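Reviews > Guides and Standards > Handheld Gripper Work

Review: The Jolura Handheld Gripper Handbook, second edition

Jolura sells a printed handbook for people who record household tasks with handheld grippers. It covers setup, clothing and soft goods, kitchen work, privacy, and how to decide when a take should be thrown out. I bought the second edition in October and used it for 40 sessions, nearly all of them folding and laying out clothes in ordinary bedrooms. The first edition came from Fedoruk and was a PDF. I had used that one before.

The new book is spiral bound and stays open on a table, a real improvement. The type is large enough to read while standing. The index is poor. "Sleeves" is listed, "cuffs" is not, and the section on zippers is filed under "hardware."

The clothing chapter is the best part. It gives a start position for each type of garment and says to use it every time: front up, sleeves out from the body, hem toward the operator. It asks you to grip knitwear by a double layer where you can, and to close the fingers slowly. It also says to keep the pads off buttons and beads, and to move your grip over instead of pulling if a pad lands on one. My discard rate went down once I followed this. Over the 40 sessions I kept 2430 takes, and the ones I threw out were mostly my own early mistakes with thin fabrics.

The rule I argued with most was the one on rooms. Fedoruk wanted surfaces cleared before every session. Jolura says to clear only the space the garment needs and leave the rest of the home as it is, apart from anything sharp, breakable or private. I now think Jolura has this right. Clearing a whole room took me longer than the work, and the rooms stopped looking lived in. 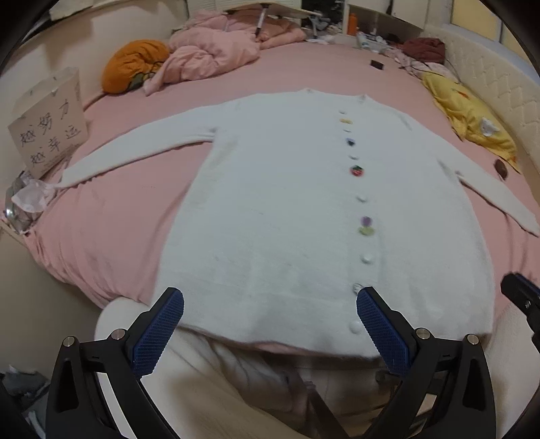 Cardigan laid out front side up on the bed, sleeves spread.

The privacy chapter is shorter than it should be. It tells you to put away mail, medicine labels and family photos, and to ask before working in a room someone sleeps in. Phones get one line. There should be a full checklist, and it should be on the page you read before you start. I wrote my own and taped it inside the front cover.

Two other complaints. The pad cleaning schedule assumes you own Trasance pads, and owners of other kinds get no guidance. The book also sets no limit on how long one person should work without a break. My wrists needed one well before the end of a long session, and a safety section ought to cover that.

If you already have the Fedoruk PDF and only do kitchen tasks, you can skip this edition, as those pages have barely changed. For clothing work I would buy it. I give it 4 out of 5.

We use cookies to remember your settings. Accept | Manage choices

Contact | Copyright, all rights reserved | Back to top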